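Jakavel suture practice kit, reviewed after one term
Deisy Cárdenas, 11 Jul 2025

I study veterinary nursing, and in our second year we must pass a practical exam in closing a simple wound. The school has practice hours, but they are short and the room is full. So I bought the Jakavel kit to train at home in the evenings.

What I paid
The kit cost me 458 kronor with delivery. A classmate, Bendik Løken, bought the one from Clamard for nearly the same money, and we exchanged kits for two weeks so I could compare.

The instruments
They are better than I expected for this price. The needle holder locks well and opens without a fight. The scissors are the weak part. They cut thread near the joint, but at the tips they only fold it, and I now use my own pair. The Clamard scissors are clearly better.
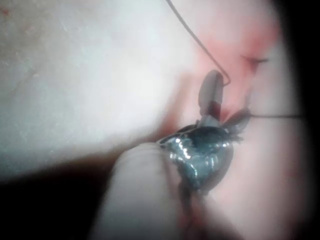
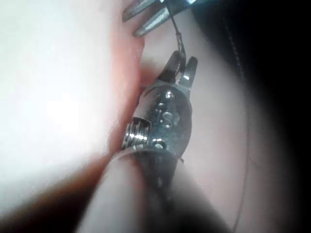
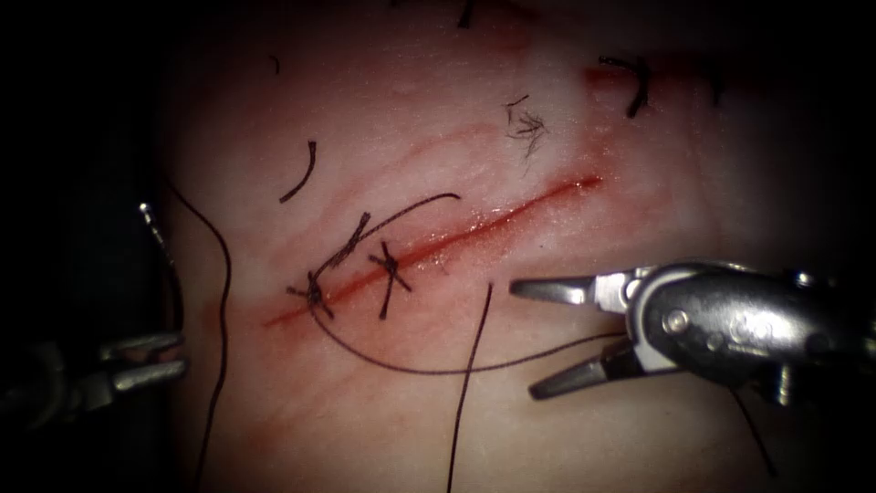

The pad
I like the pad more than the Clamard one. It has some resistance, and the thread does not tear through it when you pull too hard – which I did many times in the first week. It collects dust from everything, so keep it in the bag. After 21 evenings the edges of the first cut were too worn to hold a stitch, and I moved to another place on the pad.

The thread
Too little of it. If you practice seriously you will order more before the month is over. The needles became dull also, but slower than I feared.

The booklet
It is eight pages and the drawings are small. The instrument tie is explained in one picture, and I did not understand it until our teacher Kjell Haugen showed me slowly, two times. A complete beginner should find a good video first.

Would I buy it again?
Yes, with extra thread and other scissors. My exam is in August, and the stitches are finally the same distance from each other – most evenings, at least.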